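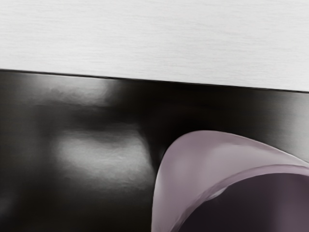 Ruwan Siddiqui
Senior Evaluator, Laboratory Automation, Firkia Institute

Review: Kallix Tabletop Simulation Kit, by Stasteo

The Kallix kit is a software package for training and testing robot manipulation policies on simulated tabletop tasks. It is sold by annual license to universities, technical colleges and small engineering teams. The Institute evaluated the kit over eight weeks, using the standard edition and the optional materials pack.

Installation was completed on two workstations without assistance from the vendor. The written guide is clear up to the point where camera views are configured, after which the reader is referred to a separate manual with different section numbers. Stasteo has informed us that a combined manual will be issued in December.

The standard edition contains 44 task scenes, of which 16 involve cups, bowls or similar vessels. Our evaluation concentrated on this group. Translucent objects on reflective surfaces are a known difficulty for vision-based policies, and few kits at this price include them at all. Kallix handles the rendering well. Frosted plastic is soft at the rim and darker toward the inside, and a glossy black surface returns blurred highlights that shift with the viewpoint. Pale wood-grain surfaces are finely drawn, although the grain can look sharper than the objects in front of it.

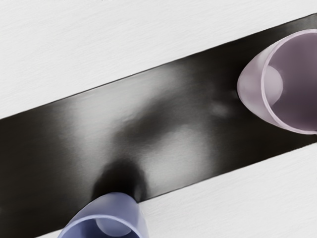 Object placement is set through a plain configuration file. Cups may be started upright or on their sides, and the range of starting positions can be widened or narrowed for each object separately. Our staff found this arrangement easy to learn. Tint is also adjustable, but two similar shades of lilac and blue proved hard to tell apart under the default lighting, and teams whose tasks depend on color should adjust the lamps before collecting any runs.

Camera control is the weakest part of the product. The close views supplied with the vessel scenes often show only part of an object, and the preview window does not report how much of it is in view. We recommend checking each camera by hand. The competing Alipour package offers a visibility report for this purpose, though its selection of surfaces is smaller.

Contact behavior was acceptable. A cup resting on its side settled without visible shaking in all but one of the 26 trials we recorded for this purpose, and the exception was traced to an incorrect mass value in our own file. Support requests were answered within two working days.

The Institute considers the standard edition suitable for teaching and for early policy testing. The materials pack is sold separately and is worth the added cost only where shiny or translucent items form part of the intended work. Licenses cover one site and may be transferred between workstations on written request to Stasteo.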